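Chapter 5
Does More Memory Make a Faster Computer?

Ask a shop assistant why your computer is slow and you will very likely be told to buy more memory. Ask a friend and you will hear the same. The advice is so common that few people stop to ask what it rests on, and this chapter begins by doubting it.

Memory, in the sense used here, is the working space of the machine. Programs and the files they are using are kept there while they run. When the space fills up, the computer starts moving material out to the disk and fetching it back again, and the disk is far slower. A machine in that state will crawl, and adding memory will help it a great deal. So far the shop assistant is right.

The trouble starts with the word 'slow'. Shagufta Gilani, who looked after the office machines at a small firm called Tallora, wrote down every complaint that reached her during one February. Of 30 complaints, 12 came from machines that had run out of working space. The rest had other causes - a tired disk, a poor network, a program that was badly written in the first place. Every one of those users had asked for more memory.
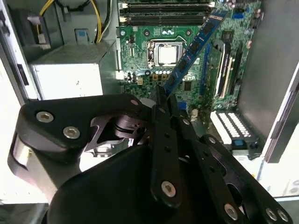

We should be careful with her figures too. One office in one month is thin evidence, and she chose for herself what counted as a complaint. A different person might have sorted the same list another way. Still, it gives us a question that the sales leaflets leave out: how much of the memory already fitted is in use when the machine feels slow?

Any modern system will show you this number, though it needs some care in reading. Many systems fill spare memory with copies of recent files and hand the space back when a program wants it. A reading of 99 per cent may look alarming and mean very little. Section 5.1 explains what to look at instead, and Section 5.2 returns to Tallora's list and asks whether the upgrades paid for themselves.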